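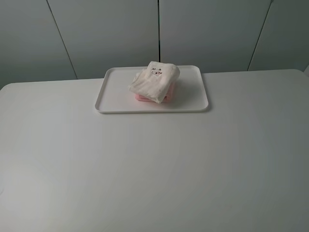

Vilgot Strömberg did not believe in the towels. He believed they existed, he wasn't a fool, but he did not believe they were a gift.

"It's a nice thing to do," said his sister over the phone. "People leave a thing like that for a guest."

"People leave a bill," said Vilgot.

He had come to Prallau to clear out his aunt's rooms above the old Velska bakery. The lease ran to the end of July, and the letter from the landlord had promised that everything would be "made ready for your comfort." Vilgot had read that line several times on the train. In his experience comfort was something you were charged for later, under another name.

There were two towels. The top one was cream white and had a small animal face stitched on it, a bear or a pig, depending on how you felt about your aunt. He had never seen it before. She had owned brown towels, stiff as bread crusts, and had dried her hands on them for forty years and said that soft ones only pushed the water around.

"So she bought new ones," said his sister.

"At eighty-six? With a pig on?"

"You said it was a bear."

"I said it could be."

He unfolded it, looked for a price tag, and folded it again badly. No tag. He smelled it. Soap, nothing else. The landlord's letter had mentioned a deposit of 200 and a cleaning fee of 900, which seemed to him the wrong way around, and now he wondered whether a towel counted as cleaning.

His sister told him to pack them with the rest. He said he would pack them when he knew whose they were. She said he had said the same about the clock, and the clock had stayed in their mother's hall for 10 years with a sheet over it.

That was true, so he changed the subject to the bag.

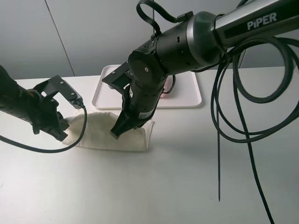

The cloth bag, on the white table.

It was an off-white bag, the sort you were handed at a fair whether you wanted one or not. His aunt had kept dozens, one inside the other. Vilgot held it open and looked down into it for a good while. He didn't trust it with anything heavy. He thought it might do for the towels, if it came to that.

"Is there a note in it?" asked his sister.

"Why would there be a note?"

"You're looking for one. I can hear you looking."

He turned it inside out. There was a seam, and some lint in the seam.

"No note," he said.

"Well, then take the towels, Vilgot."

He said he'd think about it. He put the kettle on, washed one cup, and stood there with his hands dripping until she asked him what he was doing.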